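About Tumidetti

Teaching arms to move things on a table
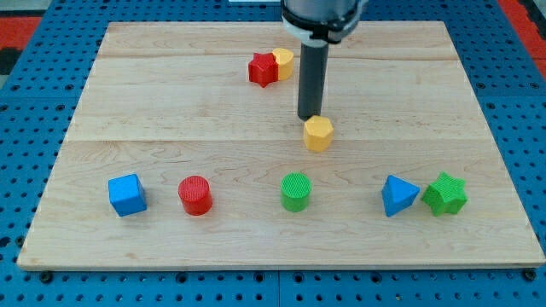 Arm at work over the block board. Eight shapes are in play.

Tumidetti collects practice examples for robots that learn by being shown. Our customers build the learning systems. We supply what those systems learn from, mostly short recordings of an arm moving small objects from one place to another, each paired with a plain sentence saying what was asked for.

We started with a single arm and a set of coloured blocks, and the blocks are still the largest part of what we do. A typical request is "push the green star next to the blue cube" or "separate the red star from the yellow heart". An operator steers the arm until the job is done or the time runs out. Runs that go wrong are kept and marked as such, as several customers ask for them.

How we work

Operators sit in pairs. One steers, the other reads out the request and types notes. They swap every hour. Before each batch the blocks are moved to a new starting layout, and the layout is logged along with the lighting and the name of the operator.

Every recording is watched by a second person before it leaves the building. If the sentence and the movement do not match, the sentence is rewritten or the recording is dropped. Our block collection now stands at 2,303 checked recordings, written up with 105 different requests. Nearly 700 of them include a correction, where the operator changes the request halfway through.

Our projects

Pastard is the block collection described above. New batches are added each month.

Song covers spoken requests. The wording is recorded aloud by people who have not seen the table, so it is less tidy than our typed sentences.

Brodix is our checking tool. It plays a recording beside its sentence and keeps a list of every change made by the reviewer. Customers receive this list with their files.

Who we are

Muchen Lu runs the collection room and trains new operators. Training takes two weeks, and the recordings made during it are not sold.

We take orders from 1,000 recordings upwards. Visits to the collection room can be arranged from May, mornings only.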